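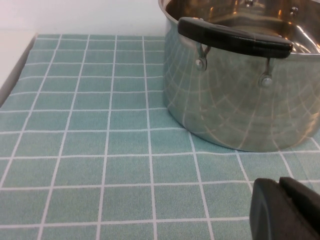 Do you need a new pot?

Every winter somebody writes in to ask whether they should throw out their old stainless steel pot and buy one of the fancy ones. Leif Toft sent in the latest, along with a flyer from Bisgaard promising that the Ranik stockpot will "change the way you cook." I have my doubts. It's a pot. You put water in it and then you put pasta in the water.

I did go and look at it. The salesman talked for more than 30 minutes, mostly about shine, and shine tells you very little. Any steel pot will shine if you wipe it with a splash of vinegar and dry it with a towel before the spots set. Mine has been through 32 years of soup and I can still see the tablecloth in the side of it.

What I'd look at is the handles. Grab both and give them a twist. If something shifts, the rivets are working loose, and no polish is going to help you with that. Then look inside, where the rivet heads come through the wall, and run a fingernail around each one. Old starch collects there. An old toothbrush and some baking soda will get it out, whatever the people who sell the special paste would like you to think.

Black grips get a lot of praise for staying cool. Maybe. On a gas burner turned up too high the flame climbs the side, and I've burned my hand on a "cool" handle twice. Keep a pot holder nearby.

Last, set the pot on a flat counter and push down on one side of the rim. A little wobble is fine on gas and a nuisance on a glass top.

Oluf Thoroddsen swears by the Tronska cleaning powder and wants me to say so. Fine, I've said so. I tried it in August next to plain baking soda, half the pot each, and couldn't tell you afterward which half was which. Leif is keeping his pot, at least until the Bisgaard sale ends and he stops getting flyers.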